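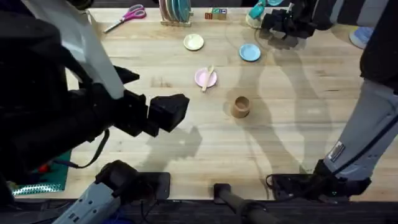
Prunstead Tables: A Gallery

Words and pictures by Lawal Ojo
Posted July 5, 2025

Prunstead has more tables than any building its size needs. They came in over many years, from kitchens, a school, a print shop and two restaurants, and most are still in daily use. I have been photographing them on and off since last August, along with whatever happened to be on them. The full set runs to 422 pictures. The ones on this page are the ones people asked for, plus a few I like.

I have grouped them by room. Sizes are given where I had a tape measure with me. Click any picture to see it larger.

GROUND FLOOR

Butcher block, light wood. The grain runs in fine parallel lines, and there are faint scuffs and stains on the top. The scissors with the pink handles are near the far edge.

The same table from the door, taken in winter. It is 94 inches long and went in through the window, with the legs off.

Underside of the butcher block. The penciled numbers are from the shop in Grenstead that glued it up. I don't know what they refer to.

Corner detail. The corners were square when it arrived and were rounded over with a router in the first week, after two people caught their hips on them.

Oiling day. Mineral oil, two coats, wiped off after an hour. The wood goes a shade darker and then fades back within a month or so.

Pine bench by the sink. The top has been turned over once already. There is a burn on the side you can't see, in the shape of an iron.

Steel prep table from the second of the two restaurants. It is loud when anything is put down on it, so it has ended up with a bath towel on it most of the time.

Folding table, one of a pair. The other one went to Drimcombe for a sale and has not come back.

Low shelf under the window. Jars, string, tape, a box of chalk. I took this one for the light on the jars.

THE LONG ROOM

Print shop table with a slate top. It takes four people to move and has been moved once. The slate is cold to lean on even in July, and people with sore wrists like it.

Slate top, close up. The scratches go in every direction, but there is one long straight one down the middle that must have been made on purpose.

School table with an inkwell hole. The hole is used for pencils, which fall through.

Underneath the school table. Gum, mostly. There are initials as well, and a very good drawing of a horse.

Two school tables pushed together for cutting fabric. They are not quite the same height. A folded card goes under the legs on the left, and it gets thrown away by someone sweeping and has to be made again.

Cutting mat and rulers. The steel ruler is the good one. The plastic ruler has a nick at the four-inch mark and every line drawn with it has a small bump there.

The round table. Nothing useful can be done on it except drink coffee – it tilts on a center post – but it is the most popular table in the building.

Base of the round table, with the repair. Hutchins did the weld and would not take any money for it. The tilt is less than it was.

Coat pegs and the end of the bench. This is not a table, but it gets used as one on busy days.

UPSTAIRS

Drafting table, fully tilted. The ratchet has three positions, and the middle one slips.

Drafting table, flat. This is how it is normally kept.

Oak kitchen table with one leaf up. The leaf is paler than the rest of the top because it spent years folded down out of the sun. We thought about staining it to match and decided to leave it.

Oak table, drawer open. The contents are as I found them: rubber bands, a key, a seed packet, birthday candles. I put everything back in the same order.

Card table with green felt. It came with the building. The felt is worn through at two places opposite each other, so whoever had it before probably played with the same partner for a long time.

Sewing machine table with the lid closed. The hinge is brass and the rest is veneer over something cheaper. The veneer has lifted along the front edge and snags sleeves.

Side table in the hall. It holds the mail and nothing else.

OUTSIDE AND IN STORAGE

Picnic table in the yard, after rain. The boards have been replaced one at a time, and I think the only original part left is the cross brace at the north end.

Trestles stacked in the shed. Eleven in all, in two different heights, which is a nuisance every time they come out.

Door used as a tabletop. The handle has been taken off and the hole filled with a cork.

Marble slab, wrapped in a blanket. It needs a base. A quote for a new one came to $3,000, so it has stayed in its blanket.

Legs. These belong to at least two tables, neither of which can be found.

NOTES ON THE PICTURES

Most of these were taken with whatever light was in the room. I did not tidy up first. In a few cases I waited until somebody had finished what they were doing, but the scissors, cups, tape and so on are where they were left.

The colors of the wood are as close as I could get them. The oak table came out too orange the first time and I took it again on a cloudy morning. The butcher block is light in real life too. It looks yellower in the evening pictures, and those are the ones to ignore if you are trying to match a finish.

Several people have asked how the butcher block is looked after. It is wiped down with a damp cloth at the end of the day and dried with a second one. Water left standing will raise the grain. Stains are left for a week to see if they fade, then rubbed with salt and half a lemon, then sanded lightly if neither has worked. It gets a full sanding every other year. Nothing hot goes directly on it, and no one is supposed to cut on the bare wood, in spite of the name. There is a board for that on the hook by the door.

Tables can be borrowed, apart from the slate one and the butcher block. Ask at the desk, sign the sheet, and please bring back the same legs you took. Trestles are lent in pairs.

Prints of any picture on this page can be ordered in two sizes. The smaller size is ready the same week and the larger one takes roughly 3 weeks, as it is done in Grenstead. If you want one that is not shown, describe the table and the room as well as you can and I will look through the rest.

Corrections are welcome, particularly from anyone who remembers the print shop or knows where the other folding table is.

Next gallery: Chairs
Previous gallery: Doors and Windows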